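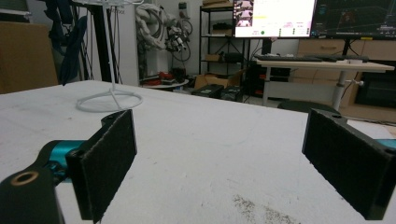 Maureen Tillcott
Short fiction writer

Last updated: January 4, 2019

The Back of the Tin

For 22 years my aunt wrote the recipes on the back of Umali tins. Umali was a lentil and barley soup base made by a firm called Diltia, on the ring road at Kernton, and you were meant to add things to it. She decided what the things were. She did this at her own cooker in the evenings, and the firm paid her by the recipe and sent the tins free.

I ate most of them. I went to live with her in October, when I was nine, and by Christmas I had eaten Umali with sausage, Umali with tinned tomatoes, and Umali baked under a crust of stale bread. The bread one was good. It went on the tin the next spring and stayed there for years.

She had a ledger with every version in it. If she put in half an onion and then thought it needed the other half, that was a new entry. She didn't write down whether a thing was nice. She wrote down whether I had finished it.

"Left a third," she would say, and write it.

When I was fifteen Diltia was bought by a company that made Sostent, a powder you stirred into water in place of lunch. A man and a woman came to the house to talk about it. They sat at the kitchen table and my aunt gave them Umali with leeks. The woman said that the tins would be carrying on but the recipes would have to change. Each one needed to come in under a number, and the number would be printed in a green circle on the front.

My aunt asked what the bread one came to.

The man looked in his folder. It was 421 a portion, he said, which was too many.

"What size portion?" said my aunt.

He told her. She got up and took out one of our bowls, filled it with water to the place where she usually stopped, and poured it into the measuring jug. It was nearly twice what he had said.

"He's been having two of those, then," she said, pointing at me. "Since he was nine."

They both looked at me. I was thin, and I had my school jumper on with the cuffs gone. The woman wrote something down.

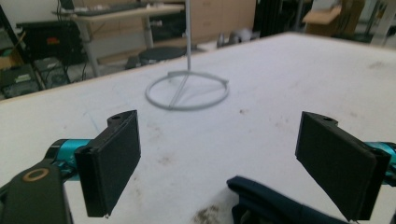
After they had gone my aunt washed their bowls. The man had finished his and the woman had left the leeks. She got the ledger out from the drawer and entered them both, on separate lines, without names.

She worked on the new recipes all that winter. She took out the butter, then the sausage, and then the crust, and put in courgette. I ate what I was given and then went and made toast. She could hear the toaster from the front room, and I knew she could, but she never told me to stop.

In the spring she sent off three recipes and they took two. The letter said how pleased they were. She put it in the back of the ledger and turned to a clean page.

"What do you want for your tea?" she said.

I said the bread one. She went to see if there was any bread old enough.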